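Stotinthorpe food swap back on Wednesday, peppers and eggs lead the table

STOTINTHORPE - The produce swap is back. Doors open Wednesday at 5, same hall on Gagnon Street, side entrance only while the front steps get redone.

Peppers are the big story this time. Two growers out on the Firnska road both had a heavy year under glass and the plants are still going. Green ones, yellow ones, a few red if they color up in time. Eggs too, finally. Hens at the Gostance allotments went off lay for a stretch and people were asking at every swap. They're laying again.

For anyone new to it: bring something, take something. No money on the tables. Weigh in at the desk by the door, get your slips, spend your slips. One slip per pound for vegetables, one slip for three eggs. Jars and bread are priced by whoever made them, so ask.

The last swap went through 300 slips before the tea urn was even hot, and the desk ran out of the printed ones. Torn-up index cards got used instead. Those are still good if you have any in a coat pocket. Printed a bigger stack this time.

What they want more of, according to the list taped up by the sink:

Onions, any kind
Eggs
Peppers and anything else for frying
Apples that keep
Herbs in bunches, tied please

What they have plenty of already: zucchini. Also mint. Bring it if you must but it may go home with you again.

The hall opens to growers an hour early for setting out. Tables will be up. White tops, wiped down before and after, so no need to bring a cloth, though a tray or shallow box is handy if you've got muddy roots. Root vegetables go at the far end near the drain. Eggs and soft stuff go on the flat tables where people can see them and not knock them.
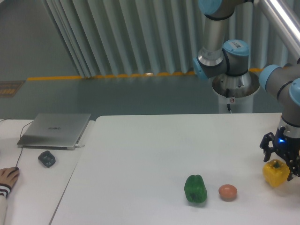 Green pepper, brown egg, yellow pepper. All three are on the wanted list for Wednesday.

A word on eggs, as there was some confusion before. Clean, uncracked, this week's. Put the date on the box in pencil. Any color is fine and small ones count the same as large, which a few people grumbled over but the rule is staying for now. Boxes get reused so bring empties, there is a crate for them under the coat hooks. Cracked ones come off the table, no arguing with the desk.

Peppers: leave the stem on. They hold up better that way and the ones pulled off short were going soft at the shoulder by the next day. Lumpy is fine. Scarred is fine. Odd shapes were the first to go last time, everybody wants them for stuffing for some reason.

The cooking corner is on again as well. One burner, one big pan, starts at 6. It'll be peppers and eggs, the plain way, with onion if enough comes in. Sliced thin, cooked slow until they slump, eggs broken in at the end and the lid on. Salt. Bread on the side from the Firnska road bakery stall, a slip a slice. First 100 plates are free with any weigh-in, after that it's a slip. Bring your own fork if you can, the hall drawer is down to not very many.

Recipe sheets will be on the desk. The one handed out before had a mistake in it, said a cup of oil. It should of said a quarter cup. Apologies to anyone who made it as written.

Seeds: the seed tin is going round again. Pepper seed especially. If you are saving your own, let the fruit go fully ripe on the plant first, green ones are mostly too young to be any use. Scrape them out onto a plate, leave them somewhere airy, turn them now and then, and don't put them in a bag until they snap when bent. Label them. The tin has a whole layer of envelopes in it with nothing written on and somebody is going to end up with a window full of mystery squash.

Parking is tight. The lot behind the hall fits very few and half of it has a skip in it for the steps work. Street parking on Gagnon is free after 5. Please leave the bakery's loading spot alone, they did ask nicely. Bikes can go along the rail by the side door.

Dogs outside. There is a water bowl.

Leftovers go to the pantry shelf in the Gostance building first thing Thursday, same as always. Anything you don't want to carry home, leave it on the end table with the green tape and it will get boxed up. They can take vegetables and fruit, whole eggs in a dated box, sealed jars. No cooked food and no opened jars.

The pantry shelf is short of egg boxes also, so spare ones can go in with that lot. Cardboard, the plastic ones don't stack with the others.

Can't make it Wednesday? Drop produce at the side door between noon and 3 the same day. Write your name on the bag and your slips will be held at the desk until the next swap. Not eggs though, there's no one to look after them until setting out starts and it gets warm in that porch.

The next swap after this one hasnt been set. Depends on the steps. A sign-up sheet for setting out and sweeping will be next to the slips, and it is pretty empty at the moment, the sweeping half in particular. Twenty minutes with a broom gets you five slips.

Swap runs until 8 or until the tables are bare. Side entrance, Gagnon Street, Stotinthorpe. Bring a bag.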